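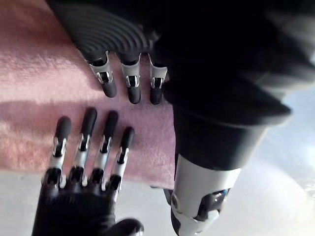

Towel folding is still the chore I would hand to a machine last, and I say that as someone who has spent the better part of a winter trying to hand it over. The checklist that follows is the one we go through at the Drillmont workshop before the two-handed rig gets anywhere near the linen, and I have left my comments in because several of you wrote to say the comments were more use than the boxes. We work on a plain pale surface and keep coming back to a pink towel, a soft and slightly fuzzy one, and fuzz matters a great deal when every finger has little metal pins and linkage plates at its joints. Please read the whole sheet through once before you start ticking!

Sheet revised 20 March 2018. Replaces the November sheet.

BEFORE POWER

1. Emergency stop pressed, released and pressed again. OK.
Comment: Do it with your own hand, even if the person before you swears it was done. The button on the Curkard bench is stiffer than the one by the door and wants a proper push.

2. Finger joints clear of lint and thread. OK after cleaning.
Comment: I found fibers wound around a pin on the left hand, second finger, and got them out with tweezers (the blunt ones, please, in the top drawer). A new towel is by far the worst offender. Wash it twice before it comes to the bench and you will save yourself a lot of picking.

3. Fingertip pads seated and not torn. OK.
Comment: Press each one sideways with your thumb. A pad that creeps will creep more under load, and then the towel slides and you spend the afternoon blaming the software.

4. Wrist screws snug, both arms. One turned.
Comment: Right wrist again. I have marked it with a dab of paint so we can all see whether it moves.

5. Forearm covers smooth, nothing snagging at full reach. OK.

POWER ON, NO CLOTH

6. Both hands open and close fully at slow speed. OK.

7. Hands stop before touching each other. OK, see comment.
Comment: This is the one I fuss over. When one hand comes down from above and the other reaches up to meet it, the fingertips face each other with very little room, and either hand can block your view of the other. Run the approach at the slowest setting and watch from the side. If you aren't happy with the gap, stop and write it down. I would much sooner read a page of worries than order another finger.

8. Grip force limit set to the cloth setting. NOT OK at first check.
Comment: It had been left on the setting for the Iwasaki parts trays. Corrected and checked again.

WITH CLOTH

9. Towel lies flat, no folds hiding under the wrist. OK.

10. Pick up one corner, hold, release. 138 good out of 200.
Comment: Better than I expected, and still a long way from a person half asleep in front of the television. Of the misses, 31 were double pickups, where a lower layer came along too. The rest were plain slips. Your own shadow across the cloth doesn't help the cameras, so do stand back from the lamp.

11. Hand one corner from the upper hand to the lower. Attended only.
Comment: Someone stays within reach of the stop for this step, every time. The Drarnenetti gearboxes are strong for their size, and a thumb caught in a towel is a thumb you can't see.

12. Full fold. Not attempted this session.
Comment: I know, I know. Step 10 has to come up first.

AFTER

13. Hands parked open, power off, stop pressed. OK.

14. Towel shaken out and checked for pulled loops and black marks. Two pulled loops, no marks.

Result: passed for single-hand work and attended handovers. Unattended running is not approved. Next check is due before the bigger bath sheets come in, and whoever opens that parcel, please start them in the wash straight away.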